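# Soft goods, and what happened to the returns bench

The returns line at Nokgate handles 3000 items in an ordinary week and rather more in January. Until last year all of them went through one bench, staffed by four people in two shifts. A person opened the parcel, looked at the item, put it in the right tote and keyed a code. I did that job myself for two winters before moving to the maintenance side.

Boxed goods were automated first. A box has flat faces and a barcode, and a suction head copes with both. Soft goods were left to the bench, and the bench got slower, as the easy items that used to break up the hour had gone. Maricica Bogdan noticed this before the figures did. Her wrists were worse by spring, with fewer parcels through her hands.
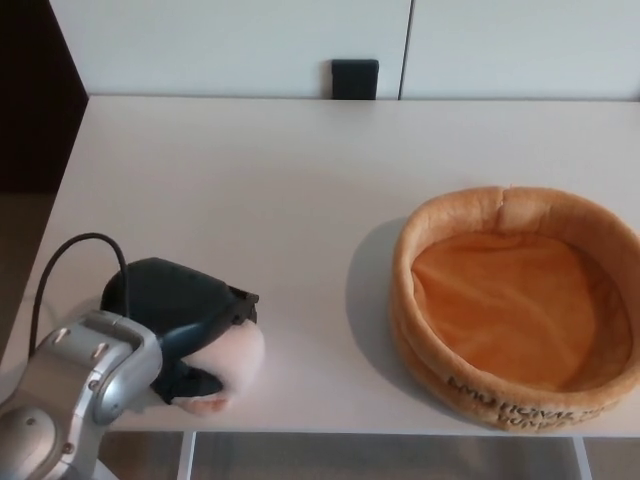
Grip force is where most of my time goes now. Too little and the item swings or drops on the lift; too much and the pile is marked, which for us means a downgrade. We keep a set of 200 test items and change the settings one at a time. Plush is awkward in its own way. A stuffed toy held on its side by the body, like the blue one with the pale fluffy front, gives under the fingers, so finger position tells you very little about how firmly it is held. The round pet bed is harder again — a thick padded rim, a smooth inner cushion and no obvious place to take hold. I log them as separate classes.

The job at the bench has changed more than the headcount. Ineke Martens now clears exceptions, which arrive in bursts, and she has asked for a display showing how many are waiting. Genji Yoshida wrote one in an afternoon. Maricica moved to grading, where the pay band is the same but the chair is better. Griet Prins went to the Dristdale site by choice.

Two things remain open. The grading codes date from the manual bench and do not distinguish a bad pick from a bad item, so the exception count is inflated. The shift pattern also still assumes a steady flow of work. Floor Hendriks has the second on her list. The first is mine, and I have started on the code table.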